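Trenik bench automation: perception and planning working group
Minutes, August meeting, started 2:30 p.m.

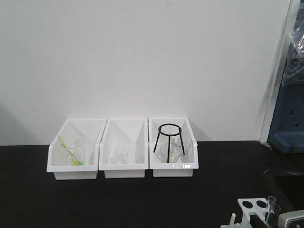

Bench B, fixed camera view. Glassware in the white bins.

In the room: Kyung-tae Kong (chair), Kyu-ri Cheon (perception), two people from the planning side, one from bench operations. Minutes taken by the tooling lead, who also has opinions, and they are marked as such.

1. Last meeting's minutes
Accepted with one fix. "Skeka detects clear glass reliably" should read "Skeka detects clear glass reliably in the vendor's demo." Kyu-ri asked for the change and no one argued.

2. Clear glass against white bins
Kyu-ri went through the results from Skeka, the detection package we are trialing. The replay set is 1170 images from the fixed camera. The tripod stand is found nearly every time, as you would hope with black metal on white plastic. The squat beaker in the middle bin is the problem. In many images the software returns an empty bin with a high confidence score. Kyung-tae said he could live with a low score and a wrong answer, but a high score and a wrong answer makes the score useless to the planner.

The beaker in the left bin does better. Kyu-ri suspects the detector is picking up the yellow and green tool leaning in it and drawing a box around both. She tested this by blanking out the colored area on a handful of images, and the beaker went missing from most of them. So the good number for the left bin should not be quoted to anyone until this is sorted out.

Planning asked if we could just change the bins to a darker color. Bench operations said the bins are what the lab uses and the lab was told the software would fit the bench. Kyung-tae wants one dark bin tried anyway, as a test only – he does not want it turning into the fix.

Depth was raised again. Tooling lead's view, for the record: depth on clear glass was weak in the spring trial and nothing presented today says why it would be better now. Kyu-ri agreed it would not help alone but thinks the missing-depth patches could be used as a hint. She was asked to show that on the replay set before anybody writes code for it.

3. Flask behind the tripod
Brundeo, the grasp planner, treats the tripod as a solid block. With the flask sitting behind and under it, the planner either reports no path or comes in from above and stops when it meets the ring. Planning would like to model the three legs separately. Estimate was 19 working days. Kyung-tae asked what the estimate was based on. The answer was the last job of the same kind, which ran over.

Alternative discussed: have the planner move the tripod out first and then look again. This is slower but uses parts we already have. Concern from Kyu-ri that the second look depends on the same detector that has trouble with glass. Concern from bench operations that lifting a stand next to a flask is how flasks get broken. Agreed to try it in simulation, with the flask position shifted on purpose, before it goes near the bench.

4. Vendor claims
Jeon, who supply Brundeo, sent a note saying the next release handles "cluttered transparent scenes." No test data came with it. Kyung-tae will write back and ask for the failures as well as the successes. If we get only a video, we will treat it as a video.

5. Replay tooling
Replay runs now take roughly 3 hours, down from overnight. Most of the gain came from skipping images where nothing had changed. Kyu-ri asked how "nothing had changed" is decided. It is a pixel difference with a threshold, which means a clear beaker moved on a white floor could well count as no change. The tooling lead had not thought of that. Skipping is to be turned off for any run whose numbers go into a report, and the runs can go back to overnight.

6. Live run on Bench B
Marketing has asked for a date. No date given. Kyung-tae's position is that the middle bin has to work first, with the skip turned off and no colored tools anywhere in the bins. Planning felt this was harsh and wanted the left and right bins shown on their own. Not agreed. It will come back next time if planning bring numbers.

Actions
Kyu-ri Cheon: rerun all replay images without skipping and report the three bins separately. Missing-depth check on the same set.
Planning: tripod-first sequence in simulation, flask position varied.
Bench operations: find one dark bin, same shape if possible.
Kyung-tae Kong: reply to Jeon.
Tooling lead: skip setting off by default, and printed at the top of every report.

Closed at 4:10 p.m. Item on log storage held over again.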